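Protonska met la cuisine du personnel à l'école des robots

Ernwood, le 21 janvier 2020 - Protonska, qui prépare et sert les repas de 310 salariés sur le site d'Ernwood, annonce l'ouverture d'un atelier d'apprentissage consacré aux gestes les moins glorieux de la restauration collective : débarrasser, ranger, remettre à sa place ce que quelqu'un d'autre a laissé traîner. Le programme porte le nom de Flustetine, choisi en interne à l'issue d'un vote dont la direction préfère ne pas publier le détail.

Le principe tient en peu de mots. Les salariés de la plonge et du service prennent en main une pince instrumentée et font ce qu'ils font tous les jours. Les enregistrements servent ensuite à entraîner un bras robotisé, appelé à reprendre la partie la plus répétitive du travail. Neuf employés se sont portés candidats pour la première session. Tous ont reçu une formation, une prime et le droit de recommencer un geste raté, privilège que le service de midi ne leur accorde pas.

« On m'a demandé d'expliquer comment je range une assiette. J'ai dit que je la rangeais, raconte Katia Greco, responsable de la plonge et désormais référente du programme. Il a fallu trois réunions pour comprendre que je la tourne d'abord un peu vers la gauche. Je l'ignorais et mon poignet le savait très bien. »

Les postes d'enregistrement reprennent des objets ordinaires, de ceux qui encombrent une cuisine le matin : un grille-pain à deux fentes avec sa tranche de pain, un égouttoir en fil blanc, un plat à compartiments garni de haricots et de grains, une assiette de viande en tranches. Une pince à doigt souple orange s'y mesure, sous les grandes lettres « Fast UMI » accrochées au tissu noir du fond.

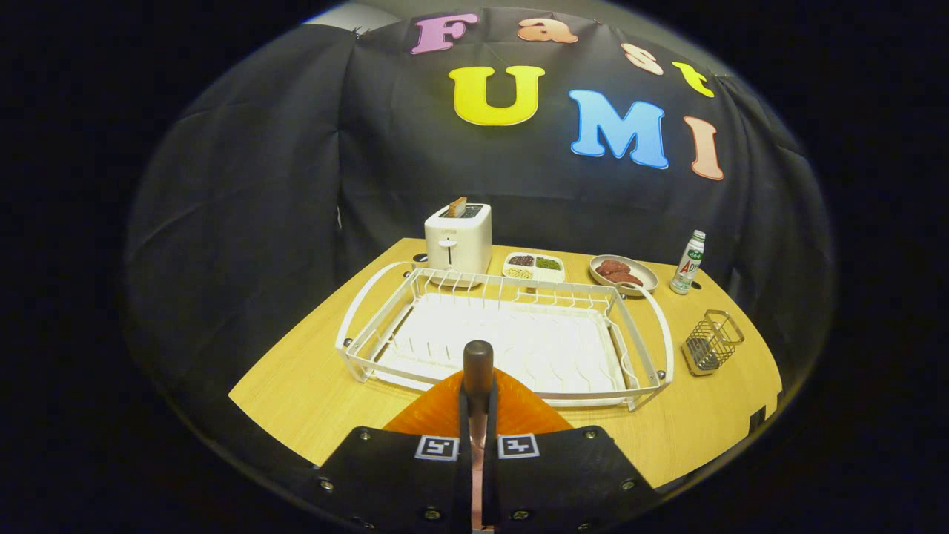
Ce qui change pour les équipes

Aucun poste n'est supprimé dans le cadre de Flustetine. L'engagement figure dans l'accord signé en interne, à la page que tout le monde a lue en premier. Les heures libérées iront à la préparation des plats et à l'accueil, deux activités pour lesquelles le robot n'a manifesté aucun intérêt.

Les horaires de la plonge seront revus en juillet. Le service du soir, que l'on se repassait jusqu'ici avec une grande politesse et peu d'enthousiasme, sera le premier concerné. Les référents pourront arrêter la machine à tout moment, sans avoir à remplir de formulaire. Le formulaire existait dans une version antérieure du projet - il faisait quatre pages.

L'atelier vise jusqu'à 4000 démonstrations enregistrées avant la mise en service. Santoro, partenaire technique de Protonska, assure l'entraînement des modèles et la maintenance du bras. Les salariés gardent la main sur le choix des gestes à enregistrer et peuvent demander le retrait de leurs propres séquences.

« Les jeunes de chez Santoro m'appellent maintenant l'experte, ajoute Katia Greco. Ça fait plaisir. J'ai demandé si cela figurait sur la fiche de paie, et c'est le cas depuis ce mois-ci. »

À propos de Protonska

Protonska exploite des restaurants d'entreprise et des cuisines de site. Les demandes de visite de l'atelier d'Ernwood sont à adresser au service de presse, chaussures fermées exigées.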